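5. Laying out the sorting board

Before you start: section 4 done, board oiled and left overnight. If not go back. Sticky board = shapes that drag.

What you need

Maple board, planked side up
Shape set (Plellik starter bag or your own prints)
Soft pencil
Damp cloth, well wrung out
Rubber matting if your table is slippery

5.1 Placing the board

1. Clear the table. Wipe it. Grit under the board will rock it and scratch both.
2. Lift the board flat, one hand under each end. Don't drag it by the front edge, the edge band chips.
3. Set it down with the planks running left to right as you stand. Long seams make handy straight lines for rows later on.
4. Leave a border of table showing at the sides and front. A hand's width is plenty.
5. Press each corner in turn. If one dips, slide a bit of matting under it and press again.

Note: knots and dark streaks are normal in maple. Turn the board so the busiest grain is at whichever end you use least. Pale shapes are hard to see against a dark streak.

CAUTION: the board is heavier than it looks. Feet clear when you set it down.

5.2 Checking the shapes

1. Tip the bag out onto the cloth, not the board. Printed shapes sometimes have a sharp whisker left on the bottom rim.
2. Run a thumb round each base. Rough bits off with a nail file, two or three strokes, no more.
3. Stand every shape up on the cloth. Any that lean, file again or put aside.
4. Wipe off the dust. No solvents, they cloud the colour.

Fine lines round the sides are just the print layers. Leave them be. Sanding them smooth takes the size down and then the shape won't match its slot in the Lesitz tray (section 7).

Bag no. 881 only: the lids were short in the July batch. Ask for 2 spare ones when you order anything else, no charge.

5.3 Setting out

1. Mark the middle of the board with a faint pencil dot.
2. Put your tallest upright shape down first, a little left of the dot. This is the marker shape. Everything else gets placed by it.
3. Add the small shapes close in round the marker. Keep them off the seams if they're narrow, they can catch.
4. Keep the right-hand side free to sort into.
5. Step back. Look from the front, standing, then from sitting height. A shape hidden behind another from both heights wants moving.
6. Rub out the dot.

Note: for a first go stop at 10 shapes. More than that and the cluster spreads over the whole board, and people start sorting before they're told.

CAUTION: small shapes are a choking risk. Keep the bag shut and up high when theres under-threes in the house.

5.4 Putting away

1. Small shapes first, marker last.
2. Cloth over the board, along the grain.
3. Store flat. Standing it on end for weeks will bow it. The Sikia rack is fine, the Chrysikopoulos wall hooks aren't, they hold it by one edge.

If shapes keep toppling: check the board before blaming the shapes. Nine times out of ten it's the matting. Still toppling, swap the marker for a wider one and see 5.2 step 3 agian.

Checked and reissued 2022-09-12, Cúc Mạch. Old 5.3 had steps 2 and 3 the wrong way round, bin it.

5.5 Choosing a marker

Markers want a flat top and a wide enough foot, and a colour that stands well clear of the maple. Cylinders are easiest, same from every side so no fussing over which way it faces. Red is a good pick on pale wood: the upright red cylinder shows up at once against the cream planks, even with the other small shapes bunched near it. Yellow tends to sink into the honey tones, keep it for the fillers. Once you've picked one stick with it for the whole session.
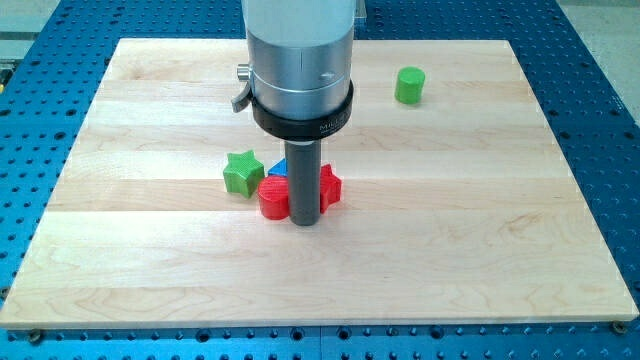
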